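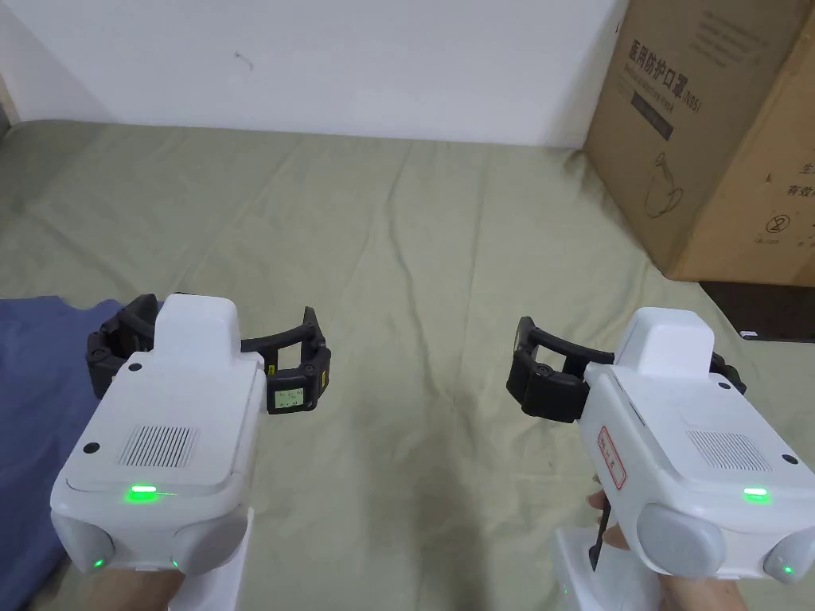

Two seasons at Lernwood, they say

Oskari Tikkanen, May

7 minute read

I've read the ground share statement four times now and I still couldn't tell you who decided it.

For anyone who doesn't follow Pollthorpe (most people, I accept that), the club put out a long piece on the website at teatime, on the same evening as the end of season awards, saying we'll be playing our home games at Lernwood while our own ground has a new pitch and a new main stand put in. Two seasons. The work is being done by Hundonmont, who own the land behind the Deschamps End and have wanted to build on it for as long as I've been going. In return for some of the car park and the strip where the training goals get left, they pay for the plastic pitch and most of the stand. "Most" is the statement's word. It doesn't say who pays for the rest.

I should say I'm not against any of it on principle. The pitch is a disgrace from November onwards. We had so many postponements this winter that the last month was a game every few days, and you could see it in the legs. Our right back was running like a man carrying shopping by the end. If somebody else wants to pay for a surface that can be played on in February then fine, thank you very much. I'd miss the slope, but the slope never won us anything. Visiting sides worked it out by half time.

What bothers me is the two seasons.

Every ground share I can remember was meant to be short. I've watched football at this level long enough to have seen clubs go off to a neighbour's place with a cheerful press release and a drawing of the new stand with trees in front of it, and come back years later with half the crowd, or not come back. The drawing is always lovely. Ours has a young family in it, walking towards the turnstile in sunshine, and the little girl has a balloon. I've never seen a balloon at Pollthorpe. I've seen a bloke bring a ladder.

The statement says work will start "as soon as practicable after consents are in place". Read that again slowly. We're leaving in the summer. The consents are not in place. So the two seasons begin when we leave, and the building begins when it begins, and I don't see anything in there to tie the one to the other. If the council take until Christmas to make their minds up, which would be quick for them, we'll have spent half a season at Lernwood so that our own pitch can stand there growing dandelions.

I asked about this at the awards evening. I wasn't rude about it. I waited until the man from the board had finished his pie. He told me it had all been factored in. I asked where, and he said it was in the modelling, and I asked if supporters could see the modelling, and he said it was commercially sensitive. Then they started giving out the raffle prizes and that was that.

Now, the travelling. Lernwood isn't far on a map. By car on an ordinary Saturday you'd hardly notice. But a good part of our crowd walks. That's the whole point of a club like this, you walk down, you have one in the social, you moan, you walk home. On the bus it's 50 minutes each way with the change, and I know that because I went and did it last week in the evening to see what a midweek game would be like. Getting there was all right. Coming back, the last connection leaves before you'd be out of the ground if there was any sort of injury time. So midweek games are gone for anyone without a lift. The statement says the club is "exploring supporter transport". We explored supporter transport for the cup replay two years ago and it was three cars and a van with no seats in the back.
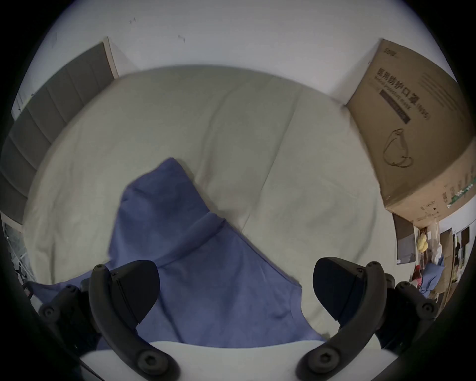

And then there's the price. Season tickets stay at £205, which the club is presenting as a freeze, and I suppose it is a freeze if you only look at the number. What you got for £205 this year was a seat or a bit of terrace you'd stood on all your life, a short walk, the social club and a programme on the first day. What you get next year is a place in somebody else's ground, behind somebody else's adverts, with the away end segregation rules that Lernwood use, which mean you can't change ends at half time. Changing ends at half time is about half of why I go. I'm only slightly exaggerating.

They could have knocked something off. Even a token amount would have told people the board understood it was asking for a favour. I put this on the forum and was told by three separate people that I don't understand football finance, and they may be right, but I understand what it's like to be asked for the same money for less. So does everybody who buys crisps.

The other side of it, and I'll try to be fair here, is that Lernwood need us as well. Their gates have dropped off since they went down. The rent will be handy for them. Their lot have been pretty decent about it, apart from the ones who've been decent in that way where they say "you're very welcome" and you can hear them enjoying it. Their ground is fine. It's got proper cover down one side and the tea is hot. I've had some good afternoons there, including the 3-2 when we were down to ten and our keeper went up for a corner with a minute left for reasons he's never explained. I don't hate the place. I just don't want it to be my home ground.

There's a pitch problem too, and I haven't seen it mentioned. Lernwood play on grass. It's better grass than ours but it's still grass, and it's going to have two first teams on it, plus their women's side, plus whatever youth games they've promised it to. What happens in January? If their pitch goes the way ours did, who gets first call on it? The statement says fixtures will be "agreed in a spirit of partnership". I'd like to know what happens when the spirit runs out and there's one dry Saturday and two home games. I'd bet my season ticket that the landlord plays and the tenant rearranges. Any landlord would.

And when we rearrange, we rearrange to midweek. See the bit about the bus.

As for the plastic pitch itself, I've gone back and forth. The players I've spoken to are split. The younger ones have grown up on it and don't see what the fuss is. The older ones talk about their knees and ankles in a low voice, like people discussing a relative. The club says it'll bring in money from hiring it out every night of the week, and there's a figure for that in the statement which I'm not going to repeat, as I don't believe it. It assumes the pitch is booked solid from opening until lights out, all year, with everyone paying on time. There are two other plastic pitches within a short drive of us already. One is at the school and I've walked the dog past it plenty of evenings when it was lit up like an airport with one lad on it practising free kicks.

Maybe ours will be different. Maybe there's a queue of five-a-side teams out there who've been waiting for one in Pollthorpe specifically. I'd like somebody to show me the list.

They also want a name for the new stand. There's a form. You can suggest up to 50 characters, and the winning entry will be chosen by the club "in consultation with partners", so I think we can all have a guess at what will be painted on the roof. The Deschamps End keeps its name for now, according to the questions and answers page. I noticed the "for now". My dad stood at that end, by the third post along, and complained about every centre forward we ever had, including the good one.

People keep asking me what I'd do instead, as though a bloke with a blog needs an alternative scheme in his back pocket before he's allowed to ask about this one. But all right. I'd stay put until the consents come through. That's it really. Play next season at home on the bad pitch, put up with the mud, and go when there's a digger in the car park with its engine running. If that costs a bit more then say so and tell us how much. I think most people would take that. I'd also want a date in writing for coming back and something that happens to Hundonmont if they miss it. A date with nothing attached to it is just a wish.

There's a supporters' meeting later this month, upstairs in the social, half seven. Questions have to be sent in beforehand, which I'm told is to help the evening run smoothly. I've sent mine in. I've kept it to one, about what happens if the consents are late, and I've had an email back thanking me for my engagement.

I haven't decided about renewing. I always say that in May and I've always renewed by the time the friendlies start, so I wouldn't read too much into it. The discount for paying early has gone this year, by the way. That wasn't in the statement either, you have to go looking on the ticket page.

If anyone from the Lernwood side can tell me whether you're allowed to bring a flask in, I'd be grateful. I've been told yes and no by different stewards.

Last updated: May, to correct the start time of the meeting, which I'd put down as seven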